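The Little Lime Watering Can

Hi, it's Mercedes! I've had so many emails about the green can on my counter that I'm giving it a page of its own. We call it the Sikham, after the small molding shop that makes it, and it's been in the store since November. I was only going to carry it for one season, but then we sold out of the first box and I had to put my own can on the shelf to have something to show people (I got it back, don't worry).

What you get: one lime-green plastic watering can with a lid, a loop handle, a long spout and a rose on the end of it. It's a proper bright yellow-green, the kind you can spot from across the room when you've put it down somewhere and forgotten where. I love that about it. My last can was a tasteful gray and I lost it behind the compost bin for most of a winter.

Holds: 24 ounces to the brim, though I fill mine to about 20 and carry it with a bit less swearing.
Weight empty: 6 ounces
Color: lime only. Please stop asking me for the blue one, I want it too.
Care: rinse it out, leave the lid off overnight. No dishwasher.

The spout is what sold me. If you keep vines, you know how the leaves flop over the rim of whatever you've stuck them in and you end up watering the tops of the leaves and then the table. A long spout lets you go in low, under the leaves, and stop when you want to stop. Pull the rose off for cuttings in glass - you want a thin stream going down the neck of the bottle, and the rose will throw water everywhere but in. For seedlings and anything in soil, leave it on.

My friend Kerubo roots all her heart-leaf cuttings in old glass bottles and jars with the labels still on, and she's had a can from me since the first box. She tops up a whole windowsill, 23 bottles last time I was over, with two fills. She says the handle could be a touch wider for big hands and I agree with her. Lilian in the shop has the same gripe. If you wear thick garden gloves, try it in person first.

One more thing people ask: does the lid leak? If you tip it slowly, no. If you turn the whole can nose-down in a hurry, you'll get a dribble around the edge, so keep a cloth handy. I've told Sikham and they say they're looking at it.

It comes in a plain paper wrap. I ship in pairs if you want two (cheaper postage that way), and local folks can pick up from the back door any morning before noon. Just knock loudly, the radio's usually on. Spare roses are in the parts bin by the till, and you can add one to an online order by leaving me a note at checkout. 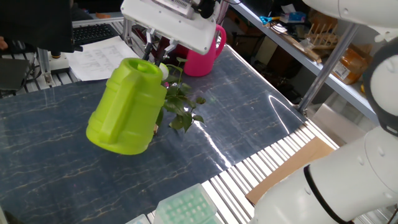
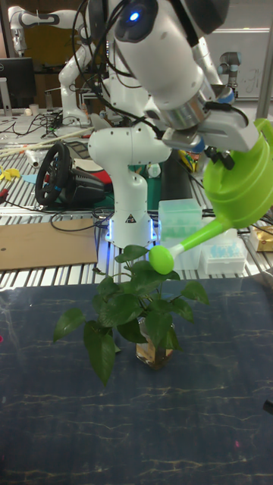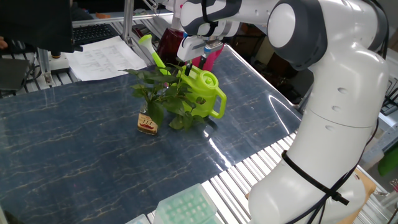
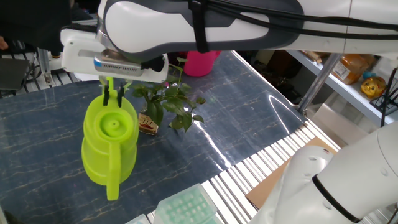
The lime can with a leafy green cutting on the dark blue marbled tabletop.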